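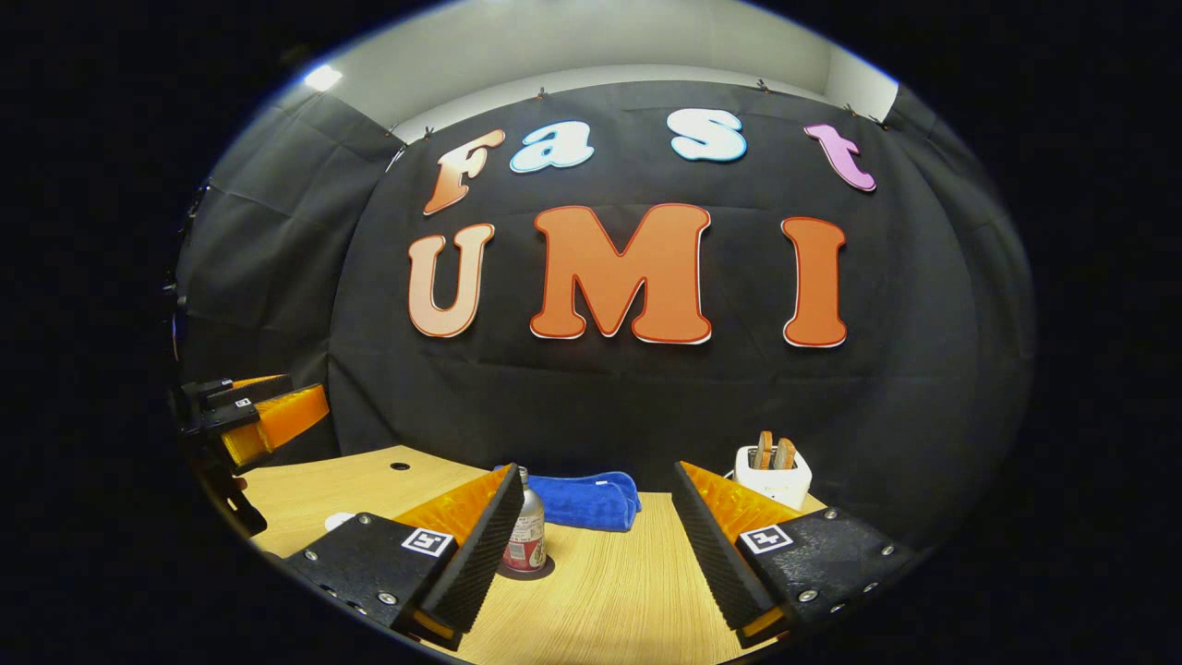 Finally finished Jaltisent. 109 runs. Took me all of February and a fair bit of sleep.

Quick thoughts before work, so excuse the state of this.

It's a deckbuilder, sort of, except your hand is also your health. Get hit, lose a card. Sounds horrible and for the first few evenings it was. I kept hoarding good cards and then watching them go in the bin one after another. You have to play with rubbish in your hand on purpose. Once that clicked I got to the third area, Brovville, and then got stuck there for ages.

Brovville is too long. There, said it. 4 bosses in a row with no shop between them, and the music is a 3 minute loop that I can now hear in the shower.

Characters: started with Koo like everyone does. Fine, bit slow. Switched to Harex after about a week and never went back. He draws two when he drops below half, so you're always nearly dead and always have options. Great fun. Probalby broken. Expect he'll get nerfed.

Things I didn't like. Tiny text on the handheld. No way to restart a fight. The map screen hides your relics so you end up going in and out of menus constantly, and it forgets where teh cursor was.

There are 264 cards and I've unlocked most of them, the rest are behind the hard mode, which I tried on Sunday and lasted one room.

Will have another go tonight. Might try Koo again, with the poison stuff this time.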